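Get Involved > Open Days & Trials

Print this page | E-mail this page

Call for participants: household robot open day at Stuvbridge

6 Aug 2023

Ginwood is looking for 30 people to take part in an open day at our Stuvbridge workshop. You will watch a demonstration of our two-armed household robot, try some of the controls yourself and tell us what you think. You don't need any technical background.

The visit lasts two hours. In the first hour you will see the robot's tasks in simulation, on a large screen, with Lyle Oyelaran from our software team at the controls. The tasks are ordinary ones in ordinary rooms, such as reaching for a drawer or moving something small from one place to another. 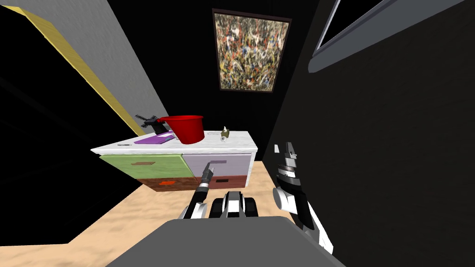 After a short break you will have a turn at steering the arms with a hand controller. Each turn is 9 minutes. We will then ask you to fill in a form about what was easy, what was hard and which jobs at home you would hand over.

You must be 18 or over and able to sit at a screen for an hour. We would like to hear from people who have trouble bending, lifting or gripping. The workshop is on the ground floor and has step-free access.

We had 227 replies to our last call in April, so please apply early. Everyone who takes part gets a £30 voucher and travel costs within the county.

To apply, write to Rosalind Montoya at Ginwood, Unit 9, Fiadzo Yard, Stuvbridge, with your name, age and a phone number.

Comments (3)

Maureen T: Can my husband come along to watch if he isn't taking part?

Rosalind Montoya: Yes, one guest each. Please put his name in your letter.

deskfan: Went in April. The controller takes a bit of getting used to but the staff were patient. Parking is tight, the 387 bus stops outside.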